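Journal > House Visits > Galledside

Three Paint Colors and a Staircase: At Home With Giang Phùng

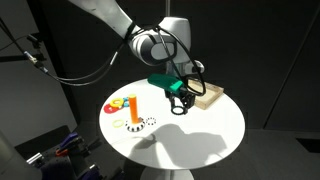 Giang Phùng would like it known that she hates the word "curated." She used to say it constantly, back when she was decorating rentals for Skolura, and she has been trying to pay off the debt ever since.

Her own place in Galledside is a narrow rowhouse with a long stair hall, and the stair hall is what I came to ask about. It holds 156 framed things. Some are prints. A fair number are seed packets, bus maps and one parking ticket from Gostlow, matted in cream linen.

"I contested that ticket and lost," she says. "So I figured I'd get my 30 dollars' worth."

The walls behind them are a brown she mixed herself after going through three store-bought ones. The first looked like gravy. The second looked like better gravy. Her sister, who was staying for the weekend, liked the third one very much, and it was painted over by Monday.

Phùng buys nearly all her frames secondhand and refuses to match them. She does have rules, though she gets a little shifty when asked to list them. Nothing gold next to anything gold. Nothing hung over the thermostat, "which I learned in a cold month." And no laying it all out on the floor beforehand, a method she calls homework.

"People measure and measure, and then the wall bulges in the middle anyway," she says. "It's an old house. Put the nail in."

I asked what she'd spend real money on. She pointed at the stair runner, a striped wool from Damgaard that cost her 140 dollars a yard and that she speaks of the way other people speak of a kid in medical school. She won't let the dog on it. The dog goes up the bare edge, sideways, with a look.

The upstairs landing is still blank. She has been promising to start on it since March, and there is a box of empty frames up there — a big one — that she steps around on her way to bed.

"I like having one wall that isn't talking to me," she says. Then she went to see if the box had anything in walnut.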